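## 3. How we got people to talk about leftovers

I should say up front that this part of the study did not go the way Armelle Gilbert and I drew it up. We wanted to know how people who live alone decide that food has stopped being food, and our plan was a plain old survey. We mailed 400 of them to renters in Waltley in July, which was a silly month to pick (half the town is away, and the other half is eating ice cream for dinner). We got 296 back, so I can't complain about the numbers. The answers were another matter! Almost everyone told us they go by the date on the package, and then in the comments box they told us about the soup they'd eaten well past it.

So we started over with kitchen talks. I'd sit down with one person at a time, usually in the early evening when they were thinking about dinner anyway, and ask them to tell me about the last thing they threw out. I kept each talk loose. If somebody wanted to spend the whole visit on their grandmother's rules for rice, I let them, and some of my favorite material came out of exactly that kind of detour.

Houda Bouzid read all the transcripts cold and coded them without looking at my notes. She came up with 10 codes, we argued over 3 of them, and we ended up folding "smell" and "trust my nose" together. I still think they're a little different. A person who sniffs the milk is checking something, and a person who says they trust their nose is telling you who they are.

Fridge size kept coming up, and I hadn't planned for it at all. People with small fridges talked about food as something they could see. Open the door and there's your whole week, more or less, on one shelf (Figure 1). People with big family-size models talked about the back of the fridge like it was another county, and they were much more likely to use words like "lost" or "found" when they told me about spoiled food.

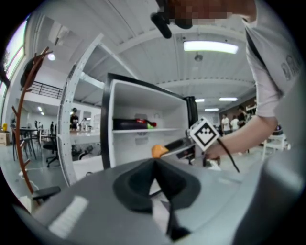
**Figure 1.** An open mini refrigerator with an interior shelf about halfway up.

### 3.1 What we left out

We dropped freezers from the analysis. Freezer talk was almost all about intentions, soup for some future winter and so on, and Houda found that her codes slid right off it. We also left out takeout containers unless the person brought them up first, which makes our counts for restaurant food lower than they should be.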